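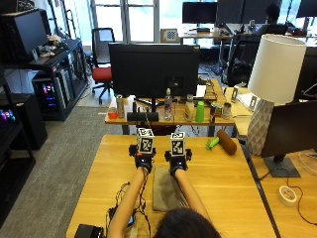
Givimine work table, light wood

A plain wooden table for bench work, sorting, folding and desk use. It can be used singly or with a second Givimine table behind it and a desk joined at the side, which keeps tools and small parts within reach and leaves the front top clear for the job in hand.

Height: 70 cm
Supplied in: 2 cartons
Order code: Pullitz 18

The top is flat and takes a monitor, a lamp with a faceted base and the usual cans and bottles. Cables may be run over any edge – there is no grommet hole. 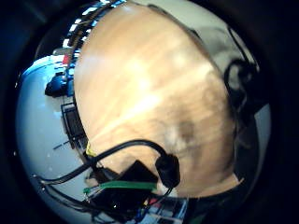
Wipe with a damp cloth and dry straight away. Remove tape by pulling it back low along the grain. Do not stand hot pans on the wood.

Delivery from the Comusham depot is on Friday only. Orders of more than 300 kg go by pallet. For spare bolts, write to Ayuba Dankwa at the depot, quoting the order code.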